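Bodunley Community Help
Furniture and Surfaces

Removing glare and haze from a pale wood tabletop

Posted by Mebrat Endale
Our reading room has a light-colored wood table. Under the ceiling lights, part of the surface looks silvery and the grain is difficult to see. Is the finish damaged, and may the table be polished before Wednesday?

Natnael Ejigu
Glare alone does not indicate damage. Please switch off the lights and view the surface from the opposite side. If the bright area moves, it is a reflection. Wipe along the grain with a damp cloth, then dry it. Polish is not advised on an unidentified finish, as it may increase the shine.

Adugna
We used wax on ours. It was fine for 14 days and then sticky.

Mebrat Endale
Thank you. The bright area does move. The grain remains visible through it as thin parallel stripes.
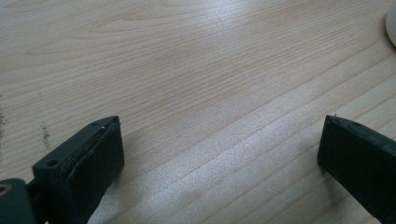
Related topics
Water rings on veneer
Felt pads for chair legs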